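Celda de teleoperación bimanual

Una celda de teleoperación bimanual es un puesto de trabajo cerrado en el que una persona maneja a distancia dos brazos robóticos para registrar demostraciones de tareas manuales, como ordenar vajilla o guardar libros. Las reglas de uso de estos puestos suelen recogerse en guías internas de cada laboratorio. Una de las más detalladas en español es la guía Fevenum, redactada por Unathi Van Wyk para el proyecto Postma y revisada por última vez el 22/2/23.

Recinto y montaje

La guía pide paredes en al menos tres lados y una superficie de trabajo mate. Los dos brazos se fijan a un mismo carril, con los tornillos accesibles desde el frente. El carril debe medirse antes de cada serie: un desplazamiento de la base obliga a repetir la calibración. Los cables de las cámaras de muñeca han de tener holgura suficiente para el giro completo, y se sujetan al brazo en todos los tramos donde sea posible.

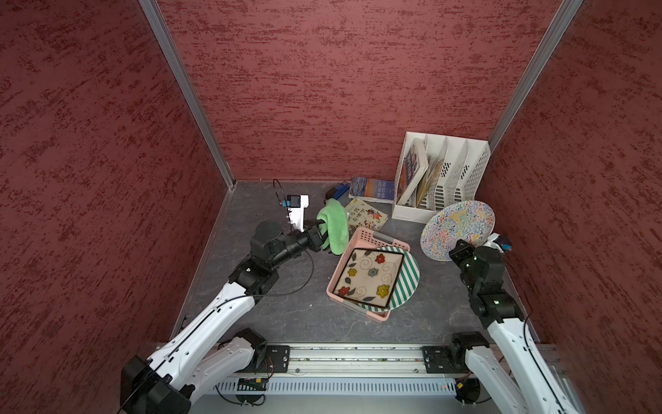
Celda con dos brazos sobre carril de aluminio. La pinza izquierda sujeta un paño verde claro; en el centro, una cesta rosa con platos.

Disposición de los objetos

Cada sesión parte de una lista de objetos aprobada. Se admiten piezas rígidas, textiles y papel en una misma sesión, pero los objetos de cerámica no pueden superar los 417 gramos. La posición inicial se cambia entre una demostración y la siguiente. Los objetos cortantes y los recipientes con líquido quedan excluidos.

Velocidad y parada

Durante la grabación, la velocidad se limita al 60 % de la nominal, y al 80 % en los movimientos sin carga. Nadie introduce las manos en el recinto con los motores activos. El pulsador de parada se comprueba al inicio de cada turno y queda al alcance del operador. Las pinzas se revisan cada 2000 ciclos.

Registro

Las demostraciones fallidas se conservan con una etiqueta propia. El operador anota las caídas, los choques con la pared y cualquier pérdida de señal de cámara. El laboratorio Mellix adoptó este apartado en abril, con un formato de ficha más breve.

Véase también: Teleoperación; Pinza robótica; Calibración de cámaras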